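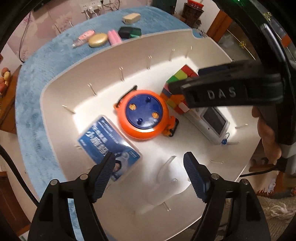
Handheld Gripper Comparison -- FAQ
Maintained by Elsa Eskola. Last revised 6/7/22.

Which grippers are covered?
The Vekeck two-finger unit and the Mokia parallel unit. The Yorath arm is tested on a separate schedule.

How many grasps are in the current set?
3,448, counting both units. Of these, 234 were dropped for missing timestamps.

What goes in the bin?
Mixed household items: rigid, round, boxed and bagged. A puzzle cube and a packaged item are good for a first check -- one has flat faces, the other may give under the pads.

Do I need to fix the bin to the table?
No. A tilted bin is acceptable. Note the tilt in the log.

The video blurs when I move fast. Is the take still valid?
Yes, if both fingertips can be located at contact. Otherwise repeat it.

How often should the pads be changed?
Every 553 grasps. Worn ribs lowered the hold rate on smooth cases in the May runs.

Does the Furmont controller work with both units?
Only with firmware 96 or later. Older versions read the Mokia encoder backward.

Can I submit left-hand takes?
Yes. Set the hand field before recording.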